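Demonstration gathering (household robotics)

Demonstration gathering is the patient business of collecting worked examples from which a robot's learning system can pick up a task, such as fetching a cup or putting things back on a shelf. Each example pairs what the robot senses with what it ought to do next, and a good collection holds plenty of variety, down to the odd item left where a tidy person would never leave it.

Much of this work is now done in simulated homes, where a room can be rearranged in moments and nothing gets broken. The Trikthorpe collection, begun by Lemlem Lencho and Sotiris Chrysikopoulos, is a fondly remembered early effort of this sort - it grew out of 20 rooms, each furnished by hand over one long December.

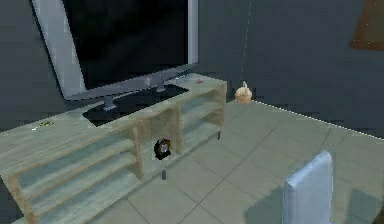 A simulated living room with a television on its stand, an alarm clock on a shelf and an onion on the floor.

In a usual session a person steers the simulated robot through the task, and the run is saved if a second person agrees that it was done properly. Gaëtan Tessier, writing about the later Engate rooms, advised keeping clumsy but successful runs as well, as they show the system how to recover from a poor start. Runs are commonly repeated with the small objects moved about and the furniture left alone.

See also: Learning from demonstration; Simulated environment; Xaba (software)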